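Notebook entry, 2019-11-28: handheld gripper demonstration, visitors from Jurer 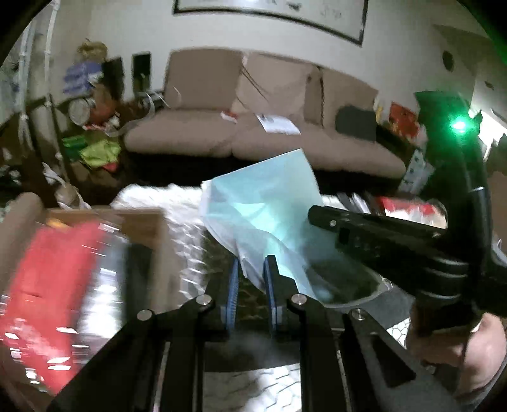 Face mask task, both grippers, lounge table.

Purpose: to show the Jurer delegation the handheld gripper procedure before the January review. Demonstration conducted by Renzo Barbieri. Notes taken by Ans Van Damme.

The session opened with a 10-minute briefing on safety and handling. Visitors were then shown the thin fabric mask, which remains the hardest item on the Sima list. It folds under its own weight and the blue finger pads must meet it squarely. The open cardboard box was kept beside the table throughout.

Attempts logged: 20. Of these, 2 were discarded at the operator's request and are to be marked as such in the Fesent log. The running total for soft items now stands at 847.

Questions from the visitors concerned pad wear and operator fatigue. On pads, the current set has been in use since the last Nometex delivery and no replacement interval has been agreed. On fatigue, R.B. stated that operators change over after about half an hour. This should be put in the written procedure, where it does not presently appear.

One visitor asked to try the grippers. Permission was given after the briefing sheet had been signed. Those attempts are not included in the figures above.

Actions:
R.B. to check the pivot pins on both units.
A.V.D. to send the task list to Jurer.
Pad interval: open.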